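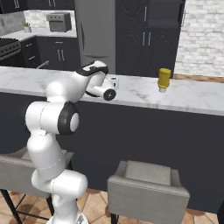

Residents of Mostdale properties are asked to care for natural stone worktops in accordance with the guidance on this page. Stone is durable, but it is porous, and marble in particular reacts with acids found in everyday foods. Vinegar, lemon juice, wine and tomato will etch a polished surface within minutes. Condiments deserve the same caution: a bottle of mustard left standing directly on marble, as on the island shown, may leave a ring if any of the contents have run down the side. A small tray or saucer beneath such items is sufficient protection.

Daily cleaning

Wipe the worktop with a soft cloth wrung out in warm water and a few drops of washing-up liquid. Rinse with clean water and dry with a tea towel. Do not use cream cleansers, limescale removers, bleach or any product containing vinegar. Scouring pads of every kind should be kept away from polished stone.

Spills should be blotted. Wiping spreads the liquid over a larger area and drives it towards the joints.

Oil stains

Cover the mark with a thick paste of bicarbonate of soda and water, lay cling film over it and leave for 24 hours. Remove with a plastic spatula, rinse and dry. A deep stain may need the treatment repeated two or three times. Should it remain visible after the third attempt, contact the maintenance office before trying anything stronger. 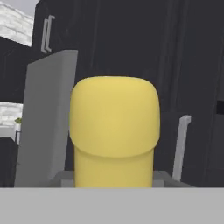
Sealing

Worktops are sealed before a tenancy begins and should be resealed once a year, normally in November. To test the seal, place a teaspoon of water on the stone and wait ten minutes. If the stone beneath has darkened, the seal has worn. Residents may apply an approved sealant themselves or request a visit, for which the present charge is 659 kroner. Food should not be prepared directly on newly sealed stone until the curing time printed on the container has passed.

Cupboard doors and handles

Painted doors with raised or shaped panels collect grease along the mouldings, especially near the hob. A soft, dry paintbrush will lift dust from the grooves. Follow with a cloth dampened in mild soapy water, working from the top of the door downwards, and dry at once so that moisture does not settle in the corners of the panel. Dark finishes show streaks readily and benefit from a final polish with a microfibre cloth.

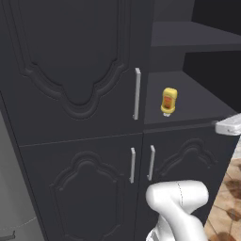

Metal handles should be wiped weekly. Where a handle has become loose, open the door and tighten the screws from the inside with a hand screwdriver. Power tools must not be used, as they can crack the paint around the fixing. If a screw turns without gripping, leave it in position and report it.

Door seams and hinges

Doors that rub against one another can usually be corrected at the hinge. Turn the adjusting screw a quarter turn at a time, closing the door after each adjustment to check the gap. Hinges may be given one drop of light oil a year. Any excess should be removed immediately.

Enquiries

Questions concerning worktops should be addressed to Sille Blöndal, and those concerning cupboards and fittings to Reynaldo Fajardo, both at the Mostdale maintenance office, extension 2096.

Page last revised 12 Dec 2022.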